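Robot Learning, Part 2: Imitation from Demonstration
Notes for lecture 3, Kaisu Savolainen

Why more demonstrations do not always help

Last time we trained a policy by behavior cloning. The policy sees a camera image and gives the next motion of the arm, and the loss compares this motion with what the human operator did. With 236 demonstrations, our policy Dodo worked well on the table where we recorded them. When we moved the plates a little, it reached for the old places.

The usual answer is to collect more. Onni Hakala did this in his thesis and went up to 3000 demonstrations. The success rate on the known layouts became better, but on new layouts it stayed almost the same. The reason is in the data: the operators always put the objects back in nearly the same way, so position and object were tied together, and the network was free to use either one.
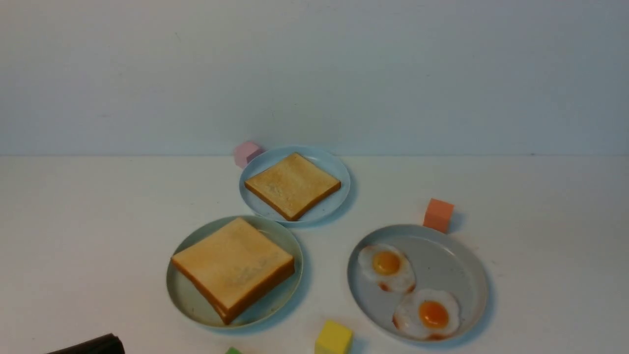

Layout randomization breaks this tie. Before each demonstration a script draws new positions for the plates, and also for objects that are not part of the task, which we call distractors. The colored foam cubes around the food are distractors in this sense. Note also that two of the plates carry toast, one slice thin and one thick, so the instruction "take the toast" is not complete. The instruction must name the plate color or the thickness, and the policy must learn to use these words. Saimi Aaltonen calls such a pair a twin — please use this word in your reports too.

What to vary, and what to keep

Vary the positions, the plate under each food, and the number of distractors. Keep the camera pose fixed in the first experiment. If you change everything at once, you cannot say which change helped.

For the exercise, train Dodo on the fixed set and on the randomized set with the same number of demonstrations. Report success on twins separately. Rhys Prendergast will answer questions about the training code.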